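白色桌面配什么颜色的收纳盘？小东西总是满桌跑，求大家支招！

提问者：半颗柚子糖
分类：家居 > 桌面整理
浏览 3,000　收藏 42

各位整理达人好！我上个月刚把书房的旧桌子换掉，换成了一张纯白的大桌面，哑光的，摸上去特别舒服，桌角是圆的，再也不怕撞到腰了。刚装好那天我在旁边坐了半个小时，光看着就开心！

可是好景不长。我平时喜欢做点小手工，也在这张桌子上记账、包礼物，于是回形针、别针、纽扣、U盘、橡皮、钥匙、各种小夹子，统统往桌上一放，两天就铺满了。白桌面有个特点，东西一乱特别显眼，远远一看像撒了一地芝麻。之前的木色桌子乱成那样我都没觉得有什么。

试过的办法：
一、用家里的旧饼干盒。太深了，什么都沉底，找一颗纽扣要整盒倒出来。
二、买了一个透明的分格盒，十几个小格子，刚开始很有干劲，给每格都贴了标签，坚持到星期二就放弃了。格子太小，手指伸进去夹不住东西。
三、什么都不用，每天晚上收进抽屉。抽屉现在已经关不上了。

所以我想问三件事：
1. 白桌面上放收纳盘，选白色的好，还是选有颜色的好？我怕颜色太跳，又怕白配白看不清。
2. 浅的好还是深的好？边长多大合适？
3. 放桌子的哪个位置最顺手？我是右撇子，右边要留给剪刀和手头正在做的东西。

预算不高，一个盘子300块以上的就别推荐啦。谢谢大家！

补充：有朋友问桌子大小，坐下来两只胳膊完全张开，差不多刚好摸到两边。桌上除了台灯没有别的固定摆设。

回答者：阿蓝爱收纳
获赞 18　被提问者采纳

看到这个问题我太激动了，因为我就是白桌面加彩色托盘的忠实爱好者！用了大半年，越用越喜欢，必须来好好说说。

先说颜色。我强烈建议选有颜色的，而且只选一个颜色。白桌面本身就像一张白纸，上面放一块颜色，眼睛一扫就知道“东西该回那儿去”。我家原来也是白配白，结果是盘子隐身了，大家（包括我自己）都把东西放在盘子旁边，离盘子就差一个巴掌的距离，气死人。换成蓝色以后，这种情况一下子少了很多，连家里的小朋友都会主动把橡皮丢进去！

为什么是蓝色呢？我比较过红、黄、绿、蓝四种。红色坐久了有点躁，黄色在台灯下面发白，绿色和我的窗帘打架，蓝色最安静，又足够醒目。当然这个完全看个人口味，你喜欢橙色就放心用橙色，只要跟桌面拉得开就行。

再说形状。我选的是方的、敞口的、边比较厚的那种浅盘。敞口真的太重要了，凡是带盖子的，最后盖子都会变成另一个占地方的东西。厚边的好处是用手一推就走，要腾地方的时候整个盘子推到一边，里面的东西一样不少。圆盘我也用过，好看是好看，可是靠着桌角总会浪费一块地方。

盘底的颜色也值得讲究一下。别针、白纽扣这类浅色的小东西，放在深色的底上特别好找；要是你黑色的小零件多，就垫一张浅色的毛毡或者卡纸。裁一张纸的事，随时可以换，换一张心情都不一样！

位置方面，你是右撇子，右手边要干活，那就放左边，而且要稍微往里一点，别贴着桌沿。贴着桌沿的话袖子一带就下去了，我摔过一次，满地图钉，光脚找了一晚上。往里放一点，胳膊搁在桌上写字也碰不到它。
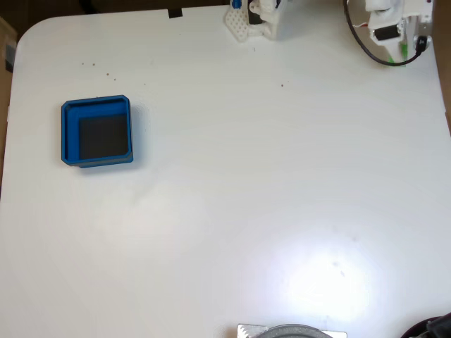
白桌面左侧的蓝色方盘，盘底是深色的

盘子不用摆得横平竖直。我以前有点强迫，每次都要跟桌边对齐，后来发现斜一点反而自在，拿东西的时候手腕也顺。你要是追求整齐，在盘底贴四个小胶垫就不会乱跑了。

尺寸的话，我的经验是手掌张开能平放进去就够用。再大就会开始装杂物，什么快递单啊、半包纸巾啊都进去了。高度选两指深，一眼能看到底，手指一捏就能拿出来。你说的饼干盒就是吃亏在太深。

最后说一个我特别得意的小规矩：一个盘子只装“今天要用的”。晚上离开桌子之前，把盘里的东西过一遍，明天还用的留下，不用的回抽屉。整个过程还没烧开一壶水的时间长，第二天早上坐下来，那么大一片白桌面干干净净的，真的会让人想赶紧开始做点什么！

至于牌子，我没有特别执着。我在用的一个是Storell的，是在我们这边Urkura商场的杂货区淘到的，价格离你的预算上限远着呢。逛的时候建议伸手掂一掂，太轻的容易滑。

追问（半颗柚子糖）：天哪写得太详细了！请问抽屉里的东西怎么办，也要分盘子吗？

追答（阿蓝爱收纳）：要的要的！抽屉里我用的是更矮的盘子，一类一个，不分小格。别一口气全收，先把关不上的那个抽屉整个倒出来，挑出一年没碰过的，剩下的再分。我家那个抽屉倒出来，光是不知道开哪把锁的钥匙就抓了一把，哈哈哈！分好以后先用纸盒子试两个星期，确定分类合用了再去买盘子，能省不少钱。

回答者：木头人不说话
获赞 7

楼上说得很全了，我补充几点，主要是关于白色哑光桌面的保养，毕竟要在上面长期放东西。

哑光面手感好，但是怕拖拽。盘子底如果粗糙，推来推去时间久了会留下发亮的印子，斜着光看特别明显。买回来先摸一摸盘底，有毛边的用细砂纸磨一下，或者直接贴毛毡片。毛毡片隔一阵子要揭下来看看，里面会藏沙子，藏了沙子比不贴还伤桌面。

深色的盘子、新染色的布艺收纳篮，头几天不要压在白桌面上不挪窝，先擦洗一遍再用。我吃过一次亏，一个深红色的布篮子在桌上放了一个夏天，拿开以后桌面上一圈粉红，用了各种办法都没有完全去掉。现在那里放着台灯，眼不见为净。

平时清洁用拧干的软布加一点点洗洁精就好，不要用钢丝球，也不要用带颗粒的清洁膏。手工胶水滴上去别马上抹，等它半干，用旧的塑料卡轻轻一铲就起来了，超级解压！

另外关于格子，我和楼上的意见有点不同。我觉得纽扣和别针还是分开放比较好，要不然捏纽扣的时候容易扎手。可以在大盘子里放一个小碟子，别针单独住小碟子，其他的混着没关系。我用的是Taheri的酱油碟，厨房里多出来的，刚好！带磁铁的针插也不错，离U盘和银行卡远一点就行。

回答者：早起吃豆浆
获赞 2

我支持白配白！看着多清爽啊，整个房间都亮堂。容易看不清的问题，我是在盘子边上缠一圈彩色的纸胶带解决的，换季就换花样，春天绿的，冬天红格子的，好玩得很。

Numavura的纸胶带撕下来不留胶，可以试试。

还有就是桌子别买太大，越大越能放东西哈哈。不过楼主已经买了，那就当我没说，好好享受大桌子吧，羡慕！

提问者后续留言：半颗柚子糖
谢谢三位！！周末跑了两家店，抱回来一个方形的浅盘，蓝色的（对，被说服了），现在就放在桌子左边，往里挪了一点。别针也住进小碟子了，用的是以前装蘸料的。抽屉倒出来一半，床上全是东西，今晚先睡沙发，明天继续！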